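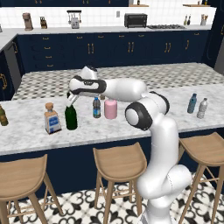

Re: [celda-cocina] Desfase de la pinza tras cambiar el modelo de la muñeca

De: Adalberto Barbosa
Fecha: 13 de junio de 2020

Maëlle Turcotte escribió:
> Desde que cargamos la muñeca nueva en Cavik, el cierre sobre el cuello
> de la botella verde me sale desplazado. La base no la he tocado.
> ¿Reviso el TCP o la extrínseca de la cámara?

Primero el TCP. El fichero de Cavik conserva la longitud del modelo anterior y el error pasa entero a la punta de los dedos. Orden que sigo yo:

1. Brazo en reposo, controlador parado.
2. Borrar el offset heredado y cargar el de la pinza actual.
3. Arrancar con paso de integración de 2 ms. Con pasos mayores el contacto con el vidrio vibra.
4. Abrir la vista de muñeca. Las dos almohadillas grises deben quedar simétricas respecto al cuerpo blanco central. 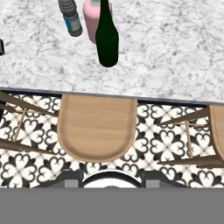 Lomitz · Grupo de Simulación y Puesta a Punto

Si el punto 4 se cumple, la extrínseca no se toca. Si no, se recalibra con unas 704 muestras; Iason usa 1.000 y no he visto diferencia en el residuo.

Después, comprobar la aproximación a la botella rosa desde la cámara externa, con los dedos hacia abajo y sin cerrar.

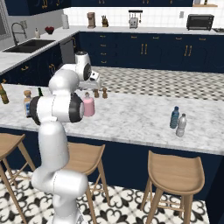

Pinza orientada hacia abajo junto a la botella rosa, vista externa.

Mándame el registro de la junta 9 si sigue el desfase.

Adalberto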